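Skerport Street house, September walk-through: my rental safety checklist, with comments

I do this every September before the heat goes on. It takes me a morning and one pot of coffee, and I write down everything, even the dull stuff. Farzana Kakakhel, who owns the place with me, reads it from two states away, so hi Farzana!

Smoke alarms, hallway and both bedrooms: OK
Pressed every button, my ears are still ringing. The back bedroom one chirped at me twice, so it got a new battery.

Carbon monoxide alarm: REPLACE
The date on the back has run out. I've ordered another Vitby, same as downstairs (I like that it doesn't need a screwdriver).

Fire extinguisher, kitchen: OK
Needle in the green, pin in place. It was hiding behind the cereal again, so I hung it back on its hook by the door.

Water heater: OK, WATCH
Tap at the kitchen sink read 107 after a minute, which I'm happy with. There's a crusty white ring at one fitting. Dry to the touch, but I want to see it again when the furnace gets looked at.

Stairs and railings: FIX
Third step from the top rocks. The rail is solid now, thank goodness, after all that fuss with the long screws. I'll glue and screw the step myself.

Outlets near water: OK
Tested and reset all of them. The bathroom one is stiff, so push it like you mean it.

Dryer vent: CLEANED
I pulled out enough lint to knit a sweater. Sadia in the upstairs unit says her towels were taking forever, and no wonder.
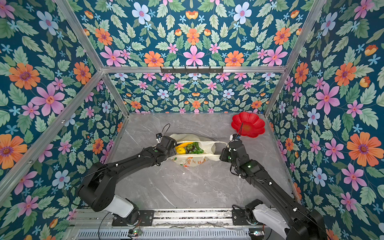

Plastic bags and small kids: TALK TO TENANTS
Sadia's niece is coming to stay for the winter and she's just crawling, so I added this line to the list. Anything filmy goes up high, with the dry cleaning covers knotted and tossed. The white shopping bags with handles, like the one lying open on the gray marbled panel, are the sort I find stuffed under every sink, right at crawling height! I'd love to see them in the top cupboard instead.

Window locks: FIX ONE
Kitchen window won't latch unless you lean on it. Mrs. Snorradóttir next door has a guy.

Gutters and front walk: OK
One slab has lifted a bit by the mailbox. I sprayed it orange for now.

Spent so far: $204, with the step and the latch still to come.

Questions? Leave a note in the box by the side door, Unit 9. | Back to top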